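Como bloquear um xale de tricô

Tempo de leitura: 7 minutos

O xale sai das agulhas encolhido, com as bordas enroladas e o rendado fechado. O bloqueio é a lavagem seguida de secagem com a peça esticada na medida certa. O procedimento abaixo é para lã e misturas com bastante lã. Algodão e acrílico têm comportamento próprio e ficam para o fim da página.

Usei como base o xale Catard, um triângulo de cima para baixo que termina com 256 pontos na agulha, tricotado em fio Trornwood fino. As instruções valem para qualquer xale triangular e, com ajuste na ordem dos alfinetes, também para os retangulares e em meia-lua.

Material

Uma bacia onde a peça caiba sem ficar amassada. Sabão neutro ou próprio para lã. Duas toalhas grandes. Alfinetes inoxidáveis, de preferência em forma de T. Fita métrica. Arames de bloqueio, se tiver; barbante de algodão branco substitui bem. Uma superfície que aceite alfinete e não solte tinta: colchão com lençol limpo, placas de espuma, isopor grosso forrado.

Antes de molhar

Esconda as pontas de fio, mas não corte rente. Deixe uns centímetros sobrando no avesso, porque o tecido vai ceder e a ponta anda junto. O corte final é feito depois de seco.

Meça a peça como está e anote a envergadura e a altura no centro. Compare com o que a receita pede. Em ponto rendado é normal que a diferença seja grande. Em ponto meia é pequena, e forçar só deforma as carreiras.

Se usou mais de uma cor, teste a fixação do corante. Molhe um pedaço do fio que sobrou, aperte dentro de um pano branco e veja se mancha. Se manchar, lave com água fria e não deixe de molho além do necessário.

Lavagem

1. Encha a bacia com água morna para fria e dissolva o sabão antes de colocar o xale.
2. Afunde a peça com a mão aberta até sair o ar. Não esfregue nem torça.
3. Deixe de molho 17 minutos. Eu marco no relógio da cozinha; menos que isso e o miolo do fio pode continuar seco.
4. Retire o xale apoiando por baixo com as duas mãos, troque a água e enxágue na mesma temperatura. Mudança brusca com atrito feltra a lã.
5. Aperte contra a lateral da bacia para tirar o excesso.
6. Estenda sobre uma toalha, enrole como rocambole e pise no rolo. Repita com a segunda toalha se ainda pingar.

A peça deve ficar úmida por igual. Encharcada, demora a secar e pega cheiro.

Superfície e marcação

Escolha um lugar ventilado, longe de sol direto, onde o xale possa ficar até o dia seguinte. Se houver gato em casa, feche a porta. A superfície precisa ser maior que a medida final em todos os lados, com uma folga de um palmo.

Marque as referências antes de trazer o xale molhado. Para o triângulo bastam uma linha reta, que será a borda de cima, e outra perpendicular saindo do meio dela, que será a coluna central. Estique barbante entre alfinetes e confira o ângulo com um esquadro ou com o canto de um livro grande.
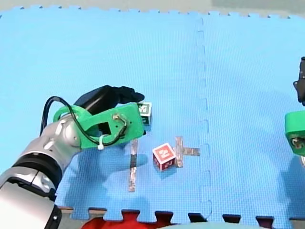
Hưng Quan escreveu perguntando se dá para pular os barbantes e esticar no olho, como sempre fez com cachecóis. Com cachecol ele diz que nunca teve problema, mas o primeiro xale saiu com um lado quatro dedos mais comprido que o outro.

Dá para pular em peça estreita. No triângulo a diferença entre os lados só aparece quando se dobra o xale ao meio, e aí já secou. Se aconteceu com você, borrife água no lado errado até umedecer bem, prenda de novo e espere. Não é preciso lavar tudo outra vez.

Alfinetar

Comece pelo centro da borda superior, em cima do cruzamento dos barbantes. Depois prenda a ponta de baixo, na coluna central, na medida que anotou. Em seguida vá para as duas pontas laterais, puxando o mesmo tanto de cada lado. Com esses pontos fixos a forma está definida e o resto é preenchimento.

Se usar arames, passe-os pela borda superior ainda com a peça solta, pegando uma carreira sim, outra não. Se usar alfinetes, trabalhe sempre pela metade: um no meio do espaço entre dois já colocados, depois outro no meio de cada espaço que sobrou. Quem vai de uma ponta à outra em sequência acaba empurrando folga para o canto.

Nas pontinhas do rendado, um alfinete em cada uma, inclinado para fora. Na borda reta, coloque-os mais próximos para não formar ondas. Passe a mão aberta por cima: o tecido deve estar firme, sem afundar e sem repuxar em volta dos alfinetes.
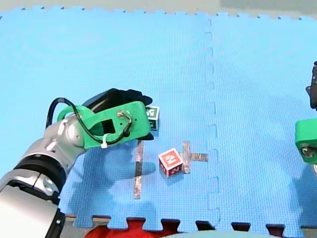
A coluna central costuma entortar durante essa etapa, porque cada puxão na borda desloca um pouco o miolo. Confira com o barbante depois de terminar cada lado e corrija enquanto está úmido. Se um ponto da coluna fugiu, solte os alfinetes mais próximos, acerte e prenda de novo. Sobre placas de espuma de encaixe, a emenda entre duas peças corre em zigue-zague por causa dos dentes, como nas azuis da foto, e por isso não serve de linha de referência. Deixe o barbante esticado por cima dela. Evite também espetar alfinete bem na junção, onde ele segura menos.

Secagem

Espere secar por completo. No meu caso, em fevereiro, com a janela aberta, um xale fino preso às sete da noite estava pronto na manhã seguinte. Fio mais grosso leva até 3 dias em tempo úmido. Encoste o dorso da mão no centro da peça; se parecer frio, ainda tem água.

Solte primeiro os alfinetes da borda de baixo, depois os laterais e por último os de cima. Tire os arames puxando no sentido do comprimento. Meça outra vez e anote junto com o nome do fio. O tecido recolhe um pouco nas primeiras horas.

Algodão e acrílico

Algodão aceita o mesmo procedimento, mas volta a perder a forma a cada lavagem. Acrílico quase não responde à água. Dá para usar vapor, com o ferro afastado e sem tocar na peça, testando antes na amostra. O calor em excesso deixa o acrílico mole e sem elasticidade, e isso não tem volta.

Guarde o xale dobrado, nunca pendurado em cabide. Depois da próxima lavagem será preciso bloquear de novo, usando as medidas que ficaram anotadas.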